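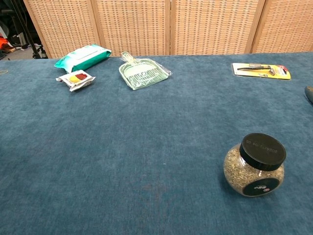
Vestbridge Table Games Club

Posted June 12, 2022

I spent the morning cleaning the big table at the club and I'm writing down what I did, mainly so I can find it again in September when it needs doing next.

The top is covered in a teal-blue fabric, closer to a carpet than a felt. It's soft and good to play on, dice don't bounce off it and cards are easy enough to pick up. The downside is that it holds on to everything. Crumbs work their way into the nap, and so does pencil shavings and the fluff off people's jumpers. The colour goes patchy depending on which way it was last brushed, so it can look dirty when it isn't.

I started by clearing it. Boxes went back in the cupboard, and the wet wipes and dustpan stayed out. Then I brushed from the middle towards the ends, short strokes, all in the same direction. A stiff brush is a mistake on this stuff. We tried one when the table was new and it lifted the fibres near one corner, and they have never gone down properly.

After brushing I went over it with the wipes. They're fine for sticky spots if you dab. If you rub, you get little white bits of wipe through the pile and have to brush the lot again. I used 21 of them, which seems like a lot, but it's a big table.

There's a faint brownish mark near the front that I have not been able to shift. My guess is tea. I have tried cold water, dish soap and a carpet spray called Dodance that I had at home. The Dodance got rid of the smell of the soap and that was it. If it's still annoying me in September I'll try bicarb, and after that we can put a rulebook over it.

The woven divider along the back edge needed doing as well. Dust sits in all the small openings in the weave and a cloth just pushes it through to the other side. A dry paintbrush works better. I did the light wooden strips between the panels with a damp cloth. Please don't lean on the panels when you're reaching for something, they fold.

We did talk about replacing the fabric. The quote from Genora came to $603 fitted, and I don't think one stain is worth that. A fitted cover would be cheaper, but then you're playing on the cover.

For anyone using the room before the next club night: drinks on the side bench, food on the side bench, and if something does get spilled, blot it straight away and tell me where it was. The dustpan lives on the table for now. The spare wipes are under the sink, 6 packs left.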